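Folding software sync, 2019-05-02

Present: Frans Brouwer, Han-gyeol Geum, Wouter Declercq, Joon-young Seo (notes). Pieter Boersma sent apologies.

**1. Edge detector**

Han-gyeol has merged the new edge detector into the Jeris branch. On the replay set of 300 grasps it picks a usable edge in 206. Most of the misses are creases taken for edges. Frans asked for the misses to be tagged by type before anyone retrains. 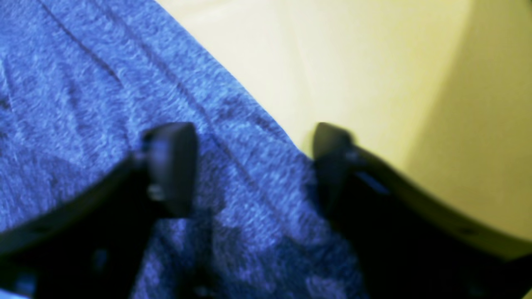
The grasp planner still takes its target from the overhead view and ignores the wrist camera after the approach starts. Wouter wants a last check at the wrist before closing. With the blue heathered knit, the straight edge against the cream surface is easy to find, and the right fingertip is over it, but the fold line close to that edge scores nearly as high. Agreed to try a color step across the line as a second test - the cloth is blue on both sides of a fold. White cloth will need something else. Left open.

**2. Controller timing**

Wrist loop runs at 40 ms with logging off. Joon-young to measure again with logging on.

**3. Actions**

- Han-gyeol: tag misses by type
- Wouter: color step test, behind a flag
- Joon-young: timing with logging on
- Pieter: reply to Lollico about the replay format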